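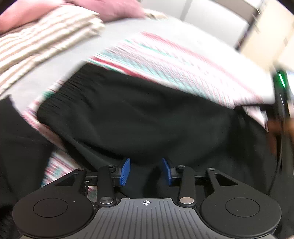

Do you need to iron anything for a week away with hand luggage only? For a week in Tivgate in February, I'd say leave the iron alone and choose clothes that don't care.

Right, a few of you asked how I packed for this trip, so I'm doing a thread. I've got one small bag and a coat with huge pockets, and the coat is doing a lot of the work!
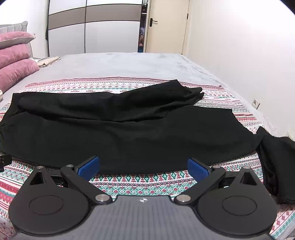 Trousers are where I always used to go wrong. I'd take a pair for every mood and then wear the same ones all week. Now it's one pair on me and one in the bag, both black, both soft enough to sleep in. They look a right rumpled heap on the bed but a shake sorts most of it. Jeans stay at home, they take ages to dry.

Tops: 5, all ones that go with black. I did sneak in the mustard jumper from the McGrath sale and I regret nothing.

My order for filling the bag, as it's the bit people argue with me about:

1. Shoes first, heels against the wheels, socks stuffed inside.

2. Jumpers next, folded flat. I've tried rolling them and they just spring open again and take over.

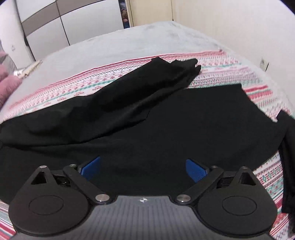
3. Trousers last, laid across the top with the legs hanging out over the side. Put everything else on, then fold the legs back over the lot. Fewer creases, and it holds the pile together – my one proper trick.

4. Wash bag in the outside pocket. Security at Hisby always want it out and I'm not unpacking my pants in front of a queue again.

Weighed it all on the bathroom scales and it came to 9 kilos. The limit is 12, so there's room for biscuits on the way home. Last June I paid 80 quid at the gate for an overstuffed bag and I'm still cross.

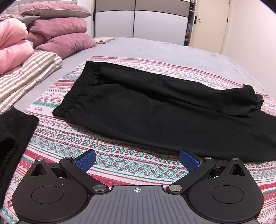

Black trousers, flat on the good blanket

Someone asked about the bag – it's an old Sernari one with a sticky zip. I rub a bit of candle on it before every trip. Coach is at stupid o'clock so I'm off to bed, will add the toiletries list when I get there x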